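Wooden table top going pale and dull in patches, oil or hard wax?

perness_lane
Posted in: Furniture and finishes
Member since October

We have a solid wood dining table that came with the house. I do not know what it was finished with. Water used to bead on it and now it soaks in and leaves a dark mark that takes an hour or two to go. The patches are worst at the end where people eat, and the rest still has a slight sheen.

I have a tin of Jorus hard wax oil left from a shelf job and the shop in Hernholm also stocks Frerichs table oil. Can I put either one straight over what is there, or does the whole top have to be sanded first? I have a small orbital sander and discs in a few grits but have never done a top this size. The table is in daily use so I would like to keep the time without it short.

Replies

grainline
Posted in: Furniture and finishes

Find out what is on it before buying anything. Put a drop of water on a sound area and leave it for ten minutes. If it sits there and wipes off clean, there is still a film or a good deal of wax. Then try a cotton bud with white spirit on the underside edge. If the bud picks up a yellowish smear and the spot goes dull, that is wax. If nothing happens, try methylated spirit. A sticky surface means shellac, and neither of your products should go over that.

For wax or old oil, you can clean the whole top with white spirit and a grey pad, two passes, changing the cloth often. Let it dry overnight. Oil over wax will not cure properly and stays tacky for weeks, so do not skip this. 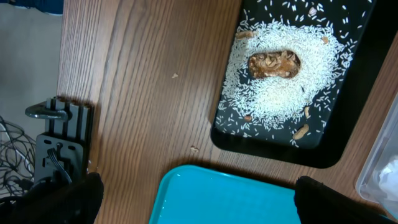

Sanding is needed only if the patches still show after cleaning. Start at 120 grit and finish at 180, always with the whole top done at each grit, otherwise the oil takes up unevenly and you get a new set of patches. Going finer than 180 closes the surface and hard wax oil will not hold as well. On a light brown top with strong streaks in the grain, like the one under the black tray of rice, any scratch running across the streaks will show as soon as the oil goes on, so do the last pass by hand along the grain. Vacuum, wipe with a barely damp cloth, let it dry, then take off the raised fibres with a used 180 disc.

Apply thinly. One tablespoon covers more than you expect. Work it in, wait 17 minutes, wipe off everything that has not gone in – and I mean everything. Two coats, a day apart. Light use after two days, no hot dishes or standing water for a fortnight.

Lay the used cloths flat outdoors to dry, or soak them in water before binning them. Oily rags in a heap can catch fire on their own.

tk_workshop
Posted in: Furniture and finishes

Agree on most of that, but I would start at 100 if the dark marks are deep. Check the tin too. Old Jorus goes to jelly near the lid and straining it does not help. If it has a skin on it, buy new.

The difference between the two products is mainly upkeep. Plain oil is easy to patch: rub some into the dull area and wipe off. Hard wax oil lasts longer but a patch repair tends to show at the edges. For the end where people eat I would take the plain oil and redo it twice a year.

Do not work with the room under 15 degrees, drying time goes up a lot.

dalesider
Posted in: Furniture and finishes

I just used olive oil on mine and it looked fine. Smelt a bit after the summer.

grainline
Posted in: Furniture and finishes

Olive oil does not dry. Please do not use it on the table. If you already have, white spirit will take most of it out, followed by a 60 grit disc only if it has gone sticky and deep, then back up through the grits.

perness_lane
Posted in: Furniture and finishes

Cotton bud came up yellow, so wax. Will clean it first and see what is left. Do you do the underside as well?

grainline
Posted in: Furniture and finishes

One thin coat underneath, yes.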